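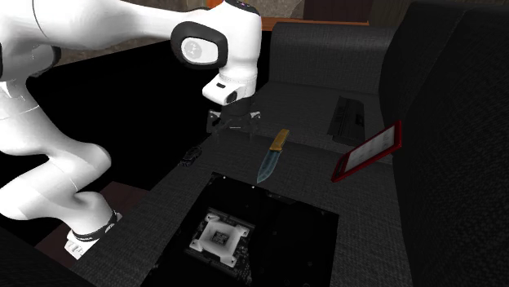 Attachment 1: simulator view, gripper over the table behind the knife handle.

Ticket: Clear-the-table task, knife pickup
Project: Tremen
Reported by: Plimineck test group
Assigned to: Wendell Pennington
Opened: 16th August
Status: Open, workaround in place

Problem
The arm is asked to pick up the knife by the handle and leave everything else on the table where it is. Out of 12 simulated runs, 3 finished with the knife held properly. In the others the fingers closed too far forward and caught the blade.

Steps to reproduce
Load the living room layout with the grey sofa. Leave the red-framed tablet and the circuit board in their default spots. Set the knife with the blade pointing toward the front of the table. Run the pickup from the hover pose.

Log
WP: Reproduced on the first try. Hover pose looks fine, fingers are in line with the handle. The error comes in on the way down.

WP: Swapped the gold-yellow handle for a grey one. No change, so colour is not the cause.

WP: Grasp point is being taken from the centre of the whole knife. The handle is short, so the centre lands on the blade. Same behaviour Whitlock logged in March with the paring knife.

WP: Set the grasp point by hand to the middle of the handle. 12 runs, 2 failures - both were slips during the lift, none on the blade.

Plimineck: Can we tell the client it clears a table now?

WP: No. It can pick up this knife, at this angle, when someone has told it where the handle is. A household table won't come labelled. I would not put it near a real blade with a person in the room.

Next
Tradari to supply handle labels for the rest of the cutlery set. Retest with the knife turned the other way. Keep the manual grasp point until then.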